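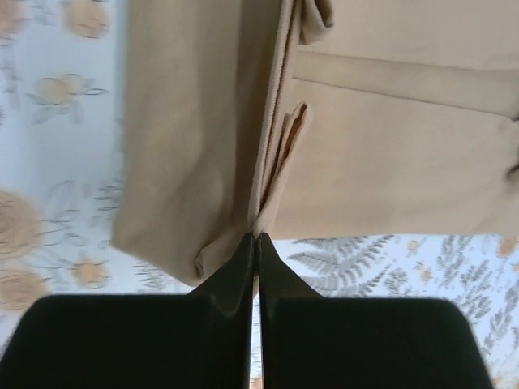
Figure 2. Beige canvas item, center seam and bottom hem, over a floral-print cloth.

3.2 Seams and hems as folding cues

Plain canvas was the hard category. No print, low contrast, creases that look like edges. People in the Flasau sessions mostly went for the seam first — a raised line with stitching is easy to find by eye or by thumb — and squared the rest to it. The hem came second. In Figure 2 the seam runs down to the hem and the right panel's lower edge is fairly straight; the left panel hangs in a soft fold with its corner curled in. Curled corners got flattend late or not at all.

Coding: Chang and Ha, separately, 30 items each, then 5 shared items to settle terms. "Flap" and "fold" were mixed up in the April round, fixed after. Bags and trousers kept as one class here, see 3.4. Patterned backing cloths not coded, though they they did slow the reading of pale fabrics.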